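Notes on regrouting a tiled kitchen worktop, revised after Riaan Mokgethi's corrections on mixing and joint depth. The method applies to glazed ceramic tile on a sound, dry base. It does not cover natural stone, which needs sealing first, or any worktop where the tiles move when pressed.

## Check the base first

Tap each tile with the handle of a screwdriver. A dull, hollow sound means the tile has come away from its adhesive. Lift and refix those tiles, and leave the adhesive to set for the time stated on the bag before going on. New grout will crack along the edge of a loose tile within weeks.

Press hard along the front edge and at the sink cut-out. If the board underneath gives or feels spongy, stop. The board has to be replaced, and the rest of this page is of no use until that has been done.

## Tools and materials

- Hand grout rake with a carbide blade, plus one spare blade
- Narrow flat screwdriver for the corners
- Vacuum cleaner with a crevice nozzle
- Rubber grout float
- Two buckets and two close-textured sponges
- Mixing tub with straight sides
- Measuring jug marked in millilitres
- Kitchen scales
- Fine cement grout for wall and worktop use
- Masking tape
- Sanitary silicone for the wall joint

I use Vumerach 446, a fine white grout sold for joints up to 5 mm. Engelbrecht make a similar one in a warmer shade. Epoxy grout resists stains better and is worth the money on a worktop, but it sets quickly and the haze is hard to remove. Practise on a spare board before using it.

## Raking out

1. Tape over the sink edge and any wooden trim.
2. Set the rake in the middle of a joint and draw it towards you with light pressure. Let the blade cut. Heavy pressure makes it jump, and a chipped glaze cannot be repaired.
3. Work to a depth of at least two thirds of the tile thickness. An earlier version of this page said half. Riaan's view is that half is enough on a wall and too little on a surface that gets wiped every day, and I agree with him.
4. Clear the crossings with the screwdriver. The rake leaves a small plug of old grout at each one.
5. Vacuum every joint twice, then wipe with a damp sponge and leave to dry overnight.

An oscillating tool with a grout blade is faster. It also goes off line easily, so keep it for the long straight joints and finish the last few millimetres near the wall by hand. Wear a dust mask and goggles either way.

## Mixing

Small batches are easier to control. Weigh out the powder, put the water in the tub first, and add the powder to it while stirring. For the 446 I start with 200 ml of water and add powder until the mix holds a peak without slumping. Other makes differ, and the ratio on the bag takes priority over mine.

Stir for two minutes, leave it to stand for five, then stir again. Do not add more water after the standing time. Late water weakens the grout and gives patchy colour once it has dried.

A batch stays workable for 40 minutes in a cool room. In August I halve the quantity. Grout that has started to stiffen in the tub should be thrown away, in the bin and never down the sink.

## Filling the joints

1. Wipe the tiles with a barely damp sponge. Dry biscuit at the tile edges draws water out of the grout too fast.
2. Put a trowelful on the surface and push it into the joints with the float held at a low angle.
3. Go over each area from two directions, always on the diagonal to the joints.
4. Raise the float until it is nearly upright and scrape off the surplus, again on the diagonal. Working along a joint drags the grout out of it.
5. Leave the joint between worktop and wall empty.

Cover no more than a square metre before going back to clean.

## Cleaning off

Wait until the grout in the joints no longer marks under light finger pressure. Wring the first sponge out hard, make one pass, turn it over, make a second pass, then rinse. Use one bucket for rinsing and the other for clean water. Change both when they turn cloudy.

A white haze will appear as the surface dries. Buff it off with a dry cloth the same day – after a night it takes a proprietary remover, and those are acidic enough to attack fresh grout.

## Wall joint and curing

Fill the wall joint with silicone on the following day. Tape both sides, run the bead in one pass, smooth it once with a profiling tool and pull the tape off while the silicone is wet.

Keep water off the joints for 24 hours. Avoid cleaning sprays for a week, and bleach for longer than that. If you intend to seal the grout, wait until the colour is even across the whole worktop. I apply Pinavside 1102 with a small brush, wipe the surplus off the glaze after ten minutes and repeat the next day.

In use, wipe up coffee, turmeric and red wine promptly, and lift damp pans and bowls now and then to let the joints beneath them dry.

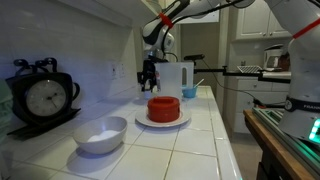

Dry powders such as flour can be brushed off before the wet cloth goes on. Check the silicone once a year and renew it if either edge has started to lift.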